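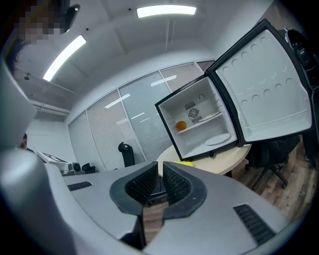
Re: Fridge task, how many placements before it's worth training?

ngubane_k
We're gathering examples with the hand-held gripper for a mini fridge task on a round table. Door open, fruit and plates in and out, one shelf. I have 242 clean episodes so far and I'm told to stop at 300 and train. My feeling is that's too few for the plates. Fruit I'm happy with. What are people using?

Murkance
Depends what you vary. 300 with the fridge in the same spot each time will teach it that spot. We did a cupboard set last December with 3513 episodes and half of them were near copies of each other. The policy fell over when the table moved by a hand's width. I'd take 300 varied ones over that any day.

ekus_bench
Disagree, at least for plates. A plate flat on the floor of the fridge and a plate standing up on the shelf are two separate grasps. The flat one needs you to get a finger under the rim, and people do that in all sorts of ways. If each person has their own method the model averages them and you get a gripper that pokes the rim and stops. More episodes, one agreed method.

ngubane_k
We do have that problem. Two of us collect and we come in from different sides. Should I throw out one person's plates?

Randetti
Don't throw anything out yet. Tag by collector, train on each half, then on both. It costs you a night of compute. Also check the view at the moment of contact. With a white plate on a white fridge floor the rim can be very hard to make out.

Murkance
Agree on the tagging. I'd still move the table before I recorded one more plate.

ekus_bench
Moving the table fixes the approach. It does nothing for the grasp. I've had this argument at work as well.

ngubane_k
I'll do 20 with the table turned and 20 with the flat plate only, both of us coming in from the left. Does anyone record opening the door in the same episode?

Randetti
Separate here. Door episodes run long and the failures in them spoil good pick and place data.

Murkance
Same episode for us. If you split them, the start pose of the second part never matches where the first one ends.

ekus_bench
Split, but start the second part with the gripper where your hand would be after letting go of the door.

ngubane_k
Going with split for now. Will post numbers when the training run is done.

We use cookies to keep you logged in and to count visits. By carrying on you accept this. Accept | Settings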